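Storage Bins, Labels and Other Things I Have Stopped Believing In

19/10/2023

Every fall the same advice comes back. Get everything into matching clear bins, label the lids, and your workshop will run itself. I have followed that advice more than once, with my own money, and I'd like to report on which parts held up.

Clear bins first. The sales pitch is that you can see what's inside. You can, for the top layer. Under the top layer of wood screws there are more wood screws, or there are drywall anchors and a dead battery, and the plastic won't tell you which. A shallow bin works. A deep one is a drawer with worse access. I now buy nothing deeper than my hand is long and I have had very little trouble.

I paid 118 dollars for a Jovham wall rack that came with its own bins. The rack is fine. The bins hook over a lip at the back, and a bin full of nails will lift off that lip if you grab it from underneath. The instructions call this "quick release." Two of mine quick released onto a concrete floor. If you own one, put the heavy stuff in the bottom row and take hold of the bin by its sides.

Labels. Label makers are fun for one evening. The tape curls off polypropylene within a season, especially in a garage that gets hot, and what's left is a gray gummy rectangle. Masking tape and a marker look terrible and can be replaced in four seconds. Put the label on the front face. Lids migrate. I had a lid marked HINGES on a bin of sandpaper for most of a year and I still reached for it every time.

To get old label gum off, skip the specialty removers. Cooking oil on a rag, leave it while you do something else, then dish soap. Test it somewhere hidden if the bin is painted or you care how it looks. The Neneck spray I tried did the same job and smelled like a dentist's office.

Magnetic strips get recommended for everything. They're good for drill bits and small wrenches. For chisels I'm not convinced. The edge knocks against its neighbor when you pull one off, and then you're back at the sharpening stone wondering how it got that nick. A strip of wood with slots cut in it costs nothing if you have scraps.

Pegboard: the thin kind sags and the hooks fall out with the tool. You've seen this, you've lived with it, and the little plastic locking clips help for a month or so. Thicker board, screwed to spacers so the hooks have room behind, is a different product altogether. Don't draw outlines around your tools unless you're sure you'll never buy another tool.

Cords and cables next. Wrapping an extension cord around your elbow puts a twist in it that never leaves. Big loose loops, alternating over and under, and a strip of hook-and-loop to hold it. The plastic winders with a crank are sold as time savers. Mine takes longer than doing it by hand and it jams.

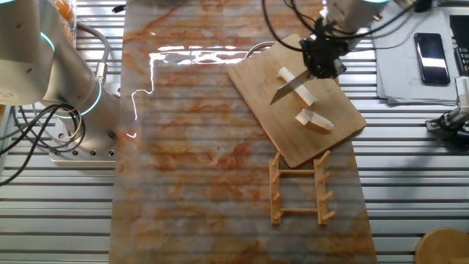
Is it worth sorting hardware by size as well as by type?

Only for the sizes you use all the time. I sort wood screws by length and leave everything else in a mixed bin by type, and when I need an odd machine screw I tip the lot onto a cookie sheet and dig. People who sort down to the last washer seem happy enough, but I've watched the system eat a whole Saturday and get undone by one hurried repair.

A word on "one in, one out." The idea is that for each thing you bring in you throw one away. Good luck. What I can manage is a box by the door for things I haven't touched, and every September I look in it. Most of it goes. Last time that included a Veledov multi-tool with 16 functions, two of which worked.

Moisture packs, the kind that come in shoe boxes, get tossed into toolboxes as rust protection. They may do something in a sealed case. In a box you open every day they soak up what they can and then they sit there. A thin wipe of oil on bare steel has done more for my hand planes than any packet.

And vacuum the shelf before you put the new bins on it. Skip that and you'll have sawdust baked into every corner by spring, along with whatever the mice left.

I'm still undecided on rolling carts. I've been using one for two months and so far it has mostly rolled away from me. Lock the casters, I'm told. They are locked.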